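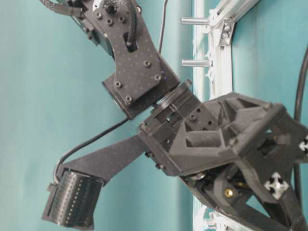 Figure 3. Dark gray robot arm against a teal wall.

3.2 Local parties and the county road vote

We were lucky in our hosts. Over one long March, party members in Hona and Guvetti let us sit in on their meetings and read their old minute books, and in Guvetti they even fed us (the soup was very good). The Hona branch had 62 paid members in a town of 2,000, a larger share than Lebrun's earlier work on rural branches had led us to expect.
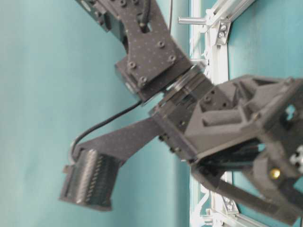

3.3 What members talked about

Roads came first almost everywhere, and national leaders were mentioned far less than we had supposed. Of the 22 meetings we attended, only four gave any real time to the presidential race, and two of those were in Delorme, where a candidate's cousin kept the shop.

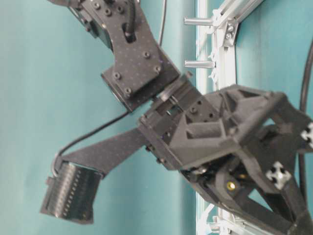
Members there spoke fondly of the older campaigns, when a supper in the Adar hall could draw around 300 people from both parties, and several wished aloud for another one before the next vote.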